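About Galtico

Galtico is a maker of seat pads, bench cushions and upholstered furniture parts for schools, libraries, waiting rooms and places of worship. The company was founded by Aled Gough, who had trained as an upholsterer and spent his early working life repairing theater seats. It remains privately owned, and Mr. Gough continues to serve as managing director.

Our first orders came from parishes that wished to keep their old pews and make them more comfortable. Each pew had to be measured by hand, as no two were the same length, and the patterns from those early jobs are still held in our archive. The archive now contains 2,250 patterns. Customers who return to us after many years are often able to reorder from the original sheet.

Our Work

The company is organized in three departments: cutting, sewing and finishing. New employees spend time in each before joining one of them, and most of our senior staff can work in all three. Apprentices are taken on every March and are paid from their first day.

We accept orders of any size from a single piece up to 100 pieces under our standard terms. Larger orders are planned individually with the customer, and a delivery schedule is agreed in writing before any fabric is cut. 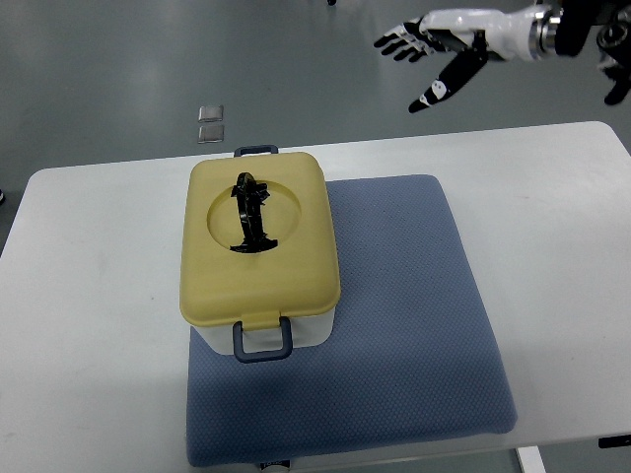

Standard products are sold under two names. The Lunde range covers loose seat pads and floor cushions for classrooms and reading corners. The Tisero range covers fitted bench cushions, which are made to measure and supplied with ties or hook fastenings. Covers in both ranges can be removed for washing, and replacement covers may be ordered separately.

Repair and Renewal

Repair has been part of the business from the beginning. Customers may return any Galtico product for inspection, whatever its age. Where the filling is still sound, we will recommend a new cover only. Last year our repair bench handled 1,291 items – more than in any earlier year – and a second bench has been added to keep waiting times short.

In the same period we took over the service work of Werkik, a smaller upholstery firm whose owner was retiring. Former Werkik customers may continue to use their existing account numbers, and their records have been moved to our office. Two members of the Werkik staff have joined our finishing department.

Schools and the Community

Galtico offers workshop visits to school groups during term time. Students are shown how a pattern is drawn, how fabric is laid out to reduce waste, and how a seam is tested. Fabric remnants are set aside for art and textile teachers, who may collect them from the front office by arrangement.

Visiting and Contact

The showroom is open on working days from 9:00 a.m. to 4:30 p.m. Appointments are not required for general visits – customers who wish to discuss made-to-measure work are asked to call ahead so that a member of the pattern team can be present. Fabric samples may be borrowed for up to two weeks.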